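Opinion: Pay the people who show the robots

Aisyah Nugroho
November 17, 2021

Most of what gets written about robot teaching is about the software. I have spent the past year doing the other half of the work, which is sitting at a pair of control handles and showing two arms how to do something a child can do. I think this half is badly treated, and I think the results suffer for it.

The job I know best is moving pens between a cup and two grippers. At Skorau we recorded 2,035 runs of it between June and the end of the autumn. Of those, 1,703 were kept. The rest went in the bin, and the reasons were mostly dull ones: a dropped pen, a slow start, an operator who needed a drink of water.

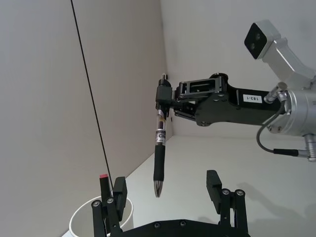

My complaint is with how those runs are judged. The usual rule is that a good run is a quick one. I think a good run is one where the robot could learn why the hand did what it did. Take the handover from one arm to the other. The giving arm should hold the pen near the top, point down, and leave the whole rubber grip free for the other fingers. The taking arm should come in underneath with its fingers wide open. An operator who pauses there for a moment, lining up the gap with the tip, looks slow on the chart. She is also showing the machine the one thing it most needs to see.

At Hivomwood they set a time limit and paid by the run. I worked there for a short while and got fast. I also learned to grab the pen anywhere I could reach, and so did everybody else in the room. When the trained arms copied us they grabbed it anywhere too, and the engineers spent weeks looking for a fault in the code.

Some people say the answer is to guide the arm by hand and do away with remote control. I have done both. Moving the arm yourself gives you a better feel for weight, and for a stiff lid or a tight drawer I would choose it every time. With two arms and a thin pen I would not. You have only the two hands, and your own body gets in the way of what the cameras are meant to be recording.
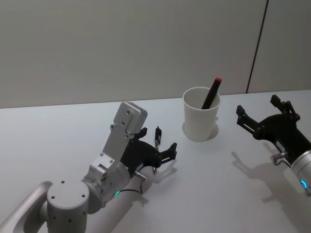
Two arms, one cup, one marker: both grippers open, with nothing in them.

What I would ask for is simple enough. Pay by the hour. Let operators mark their own bad runs without losing money. Put an operator in the room when the rules for a task are written. Gornside did this last and the rule sheet shrank from 86 lines to something we could keep in our heads.

MacPherson, I hear, is hiring again for its evening shift, and the advert still offers a bonus for speed. I would like them to drop it before the new people start.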